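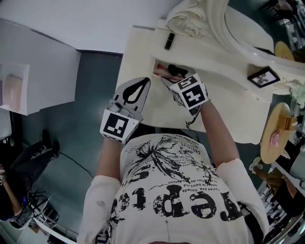

White T-shirt, white vanity. July.

Up before the alarm and had toast standing up. The pre-season game at Plirkbridge was a 2 o'clock kick-off, so we needed to be away by half eleven at the latest, and it was nearer twelve by the time Mum had found her other shoe. Warm but overcast. The road past Indmont is still down to one lane and we sat at the lights long enough to hear the whole of the travel news, none of which mentioned it.

Parked on the grass verge by the allotments, same as last year. They have put the entrance money up but under-16s are still free. The tea hut has a card machine now. The match sheet was a single side of A4 with both squads on it, and our number nine was down as a trialist, though everyone could see who she was.

The main thing is that Ildikó Gulyás has signed. It was on the club page before the teams came out, two lines and no picture. One-year deal with an option, coming from Indmont, who didn't want to lose her but had let her contract run to the end of June. I had thought she was going to stay put. Prendton have not had a proper left-sided midfielder for two seasons and I am pleased, although it does leave the question of where the captain plays. Dad thinks she will move back to full-back. I don't think she has the legs for that any more.

Gulyás didn't start. She came on at half-time and took every set piece from then on. She hits the ball very flat. The first corner went straight out the other side and the second was headed in at the near post, so that was 2–1 to us. Before that we had been poor. Plirkbridge scored after six minutes from a throw-in that should have been dealt with, and we equalised with a penalty I would not have given.

Final score 4–2. Our third was a tap-in, and the fourth came off a defender's knee. Their second was a good goal, a long shot across the keeper, and I clapped it. The manager changed almost the whole side on the hour and it got scrappy after that. There were a lot of stoppages for water. The new keeper kicks well but doesn't talk enough, and twice the two centre-halves went for the same ball.

They gave the crowd as 727 over the loudspeaker. It looked less to me, but people were spread out along the far bank where the shade is. For a friendly it is a good number whichever way they got to it.

Spoke to the man from the supporters' bus on the way out. He has been told there will be one more in, probably a forward, and that it depends on a work permit, so it may be August. He also said the Ó Gríofa sponsorship on the sleeves is definite and the shirts will be late again. I have put off buying one. I would like the away kit, if they keep the green.

Home by 6. Mum did cold chicken and potatoes and we watched the last part of the highlights from the men's tour, which was dull. Rang Gran, who wanted the score and then wanted to talk about her fence. Dad wrote the line-ups in his book as he always does and got the substitutes in the wrong order, so I lent him my sheet.

I need to sort out the season ticket before the early price ends. Last year I left it and paid the full amount, and then missed three home games with my back. It may be cheaper to pay at the gate, but I like having the seat – row F, near the steps, out of the wind. Will work it out when the fixtures are published.

Boots drying on the back step from the verge, which was boggier than it looked. Bed now. Next friendly is at home and I have said I'll drive.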